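Bomber wreck survey at Plirkthorpe enters second stage

Survey work on the remains of a wartime twin-engined bomber at Plirkthorpe resumed on Thursday, with a second magnetometer pass over the lower field and the start of hand excavation at the main impact point. The Wandow Aviation Archaeology Group, which holds the licence for the site, expects the work to run until the end of March.

The aircraft was outbound on a night training flight from the satellite airfield at Bramwell when it lost power on the port engine. The station record gives the height at the time as 9,000 feet. The crew feathered the propeller and turned back, but the aircraft could not hold height on the remaining engine and the captain ordered the crew to bale out. All of them landed safely. The empty aircraft came down in pasture east of the village and burned.

A recovery party cleared the surface wreckage in the following week. Its report lists the starboard engine as removed and the port engine as "not recovered, depth excessive". No later attempt to lift it is recorded.

The first stage of the survey covered the field in a grid of 20-metre squares and logged 271 separate magnetic readings above the threshold set for the work. Most were small and lay within the plough soil. One large reading, 83 metres from the northern hedge, is consistent with a buried mass of steel and lies at a depth of up to four metres. The group is treating it as the port engine and its reduction gear until the excavation shows otherwise.

Finds from the plough soil so far are mainly fragments of light alloy skin, exhaust stub, hydraulic pipe and melted glazing. Several alloy pieces carry inspection stamps, and one section of wing rib retains a part number prefix that matches the type named in the station record. The constructor's plate has not been found. Without it, identification rests on the part numbers, the location and the date of the loss.

Clay from the impact point is being wet-sieved through a nine-millimetre mesh. Alloy fragments are rinsed in clean water, dried slowly and bagged by grid square. Ferrous items are kept in an alkaline solution until they can be treated.

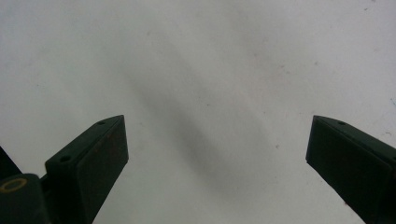 Shadow across a pale surface.

Conservation of the larger items will be carried out at the Flamora workshop, which has a tank long enough to take a complete propeller blade. Treatment of an engine of this size normally takes more than a year, and the group has not set a date for display.

The footpath along the northern hedge remains open. The lower field is fenced and is closed to the public while the excavation is in progress. Metal detecting on the site is not permitted under the terms of the licence.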